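The Table from Jovgate

My mother kept the table for the last. Everything else in the apartment was already promised to somebody, the chairs, the lamp, the cabinet with the glass doors, but about the table she said only, "Wait until I am ready."

It was made of pale wood, in narrow strips, and my father bought it in Jovgate the year before I was born. He carried it up the stairs with his brother. I know from my aunt that it cost 819, and that he did not tell this to my mother until November, when the last payment was finished.

I came in the morning with boxes. She had not packed the small things, so I began with those. There was a cup with a printed band, full of green and red toy pieces. There was a pink pouch with a zipper, and I did not open it. There was a blue tool with a silver tip. 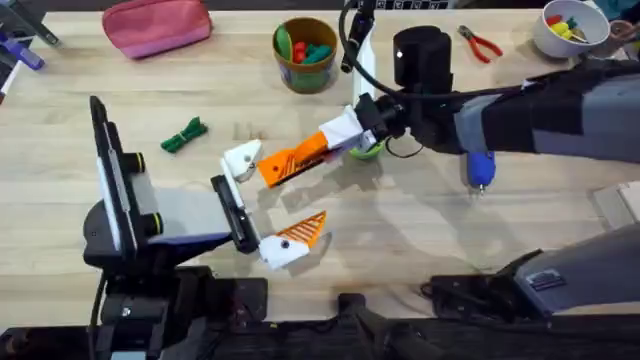
"What do you want to keep from all this?" I asked her.

"The cup, and what is in the cup. The pouch you can put in my handbag, and the rest you must ask me one by one."

So I asked her one by one. It took us until lunch. She held each thing a little too long and then said "yes" or "your sister," and I wrote it on the paper. When I asked about the old coffee tin she became angry, because my father had kept his screws in it, and she thought I already wanted to throw it away. I did not want this. I only asked.

We ate soup standing at the window. The truck from Clendus was ordered for five, and the new apartment, on Illis Street, was on the other side of the river. It had one room and a half. I had measured the half myself and the table did not go in.

"You could take off the legs," my mother said.

"And then where do you put it, Mama? Against the wall?"

"Against the wall is also a place."

I did not answer. I washed the two bowls and dried them, and I wrapped them in newspaper with the spoons inside. When I came back she was rubbing the wood with her sleeve, near the knots. As a child I believed these knots were a stain that I had made myself, and I used to put my plate on them so my father would not see. I was 13 when I finally confessed it to him. He laughed so much that he had to sit down, and then he called my mother to hear it also.

"You did your homework here," she said now. "You wrote so hard that the pen went through the paper."

I bent down and looked for the marks from the pen, but I could not find them, and I told her so – maybe it was another table, at school.

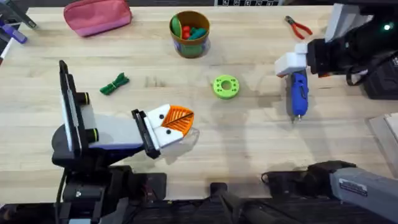

She did not like this. She said a mother knows which table it was, and that I had always been careless about remembering. Then she went to the bedroom to look for her shoes, and I heard her open the closet and close it again several times.

I called the furniture shop, Vasconcelos, where they buy used pieces. The man was polite. He asked how old it was and if the top was solid, and he offered me a price which I will not write here. I told him I would call again. Then I called my wife and asked her how wide was our kitchen, between the stove and the door.

"Why?" she said, and after a moment, "Oh. Wait, I am getting the tape."

My mother stood in the hallway with one shoe on. She pretended to be reading the paper from the truck company.

"Two hundred and five centimeters," said my wife.

I wrote the number on the back of the list. My mother came closer, with one shoe and one stocking, and looked at it over my arm.

"Write also that it needs oil," she said. "Every spring. He always did it in spring."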